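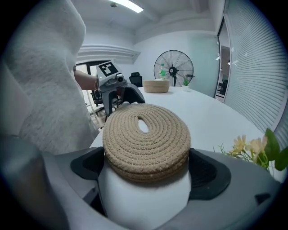 4 min read

How to teach a robot your job and still be on speaking terms with it

Posted 5 October 2022

At Cusden we sell rope coasters and the baskets they go in. In September management told us the basket-filling was going to be automated, and that the people who would teach the robot were the people who already did it. There was a silence in which everyone worked out what that meant. Then somebody asked if there would be biscuits.

I was one of the teachers. What follows is how we did it, written for anyone in a small firm who has been handed a pair of grippers and told it's quite intuitive.

Before you touch anything

Ask what happens to the person whose job it is. Ask in a room with other people in it, and ask for the answer in writing. Ours was that packing hours would stay as they were until the spring, and that checking and returns would move over to the packers. You may get a better answer or a worse one, but you will get a vaguer one if you wait until after the training day.

Ask too who owns the recordings, whether they catch sound, and who gets to watch them. Ours don't catch sound. I asked twice, having by then said a few things about the lid of the tape dispenser.

Setting up

1. Clear a table you can walk round. We used a meeting room, to the displeasure of those who like meetings.

2. Put out only what the job needs, plus a few things that normally live there. Our supplier, Kleinschmidt, was firm on this. If you tidy everything away, the robot learns to work in a room that has never existed, and then has a bad morning when it meets a plant.

3. Charge both grippers the night before. Write on the board who is doing it. "Everyone" is not a name.

4. Agree the start and the end of the task out loud. Ours starts with the coaster on the table and ends with it lying flat in the basket and the gripper open. We lost most of a morning to one of us thinking it ended with the coaster let go of and another thinking it ended with arms folded.

Recording a pick

5. Hold the gripper as if it were your hand, only stupider. It has two fingers and no feeling in either. You will want to help with your thumb. Your thumb is not invited.

6. Come in from the side and close slowly on the rim. Jute has some give in it, and a coaster squeezed hard will bow and then leave.

7. Lift, and wait for a breath before you move off. The pause feels daft. It also makes the recording far easier to cut up afterwards, and the person cutting it up may be you.

8. Vary it. Pick from the near side, then the far side, then with the coaster turned so the gap in the coil faces another way. If you do it the same way each time you will have taught the robot one trick and a great deal of confidence.

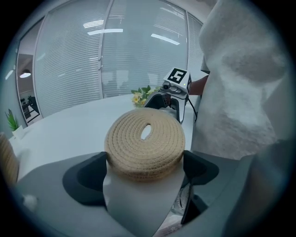

Coaster held upright between the finger pads, second gripper beyond.

9. Keep your failures. This was the hardest thing to get across to people who have been packing well for years. When you drop one, carry on, pick it up and finish. Then mark the take as a recovery in Onitz, the software we use for sorting recordings. The robot is going to drop things too, and somebody ought to have shown it some manners.

10. Swap over every 20 minutes or when your wrist says so, whichever is sooner. The grippers aren't heavy when you first pick one up. They become heavy.

Working in pairs

Two people with a gripper each get through more than two people taking turns, provided they don't reach for the same thing. Decide who goes first. Say "mine" before you move. It feels like doubles tennis played by people who are bad at it, and by the second afternoon it's fairly pleasant. 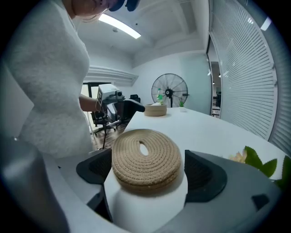

Stand where you would stand if you were packing properly. Several of us began by leaning back politely to give the other person room, and the takes came out with odd, stretched-out reaches that none of us would use on a real order. Frauke Brinkmann from the packing bench, who is the quickest of us by a distance, was told her movements were too fast to be useful. She slowed down, with the expression of someone being asked to walk behind a hearse.

Watching it back

Set aside an hour at the end of each day and go through the takes together. Throw out the ones where somebody began before the recording did. We finished with 2,931 takes worth keeping, and almost 2,000 of those were the plain table-to-basket pick. In hindsight I'd have done fewer of these and more of the awkward ones: coasters overlapping, coasters on edge, the basket nudged out of place.

What changed at work

The robot arm, a Lermont, does the filling now on the plain orders. It is slower than Frauke and never wants to talk about its kitchen extension. Mixed orders still come to us, and so does anything with ribbon. The repetitive part of my day has shrunk, and my wrists approve. What has grown is the part where I stand next to a machine and decide whether it's confused or merely thinking, and I haven't been given a chair for that yet.

The rota is the thing we got wrong. Minding the arm was pencilled in as a light duty, to be done alongside returns, and you can't do both. If it stops halfway through a basket and you're on the phone about a refund, it will wait for you with its fingers closed, and so will the courier. Put one person on it and write their name down. We now do it in blocks of 2 hours, and the biscuits are kept at that end of the room.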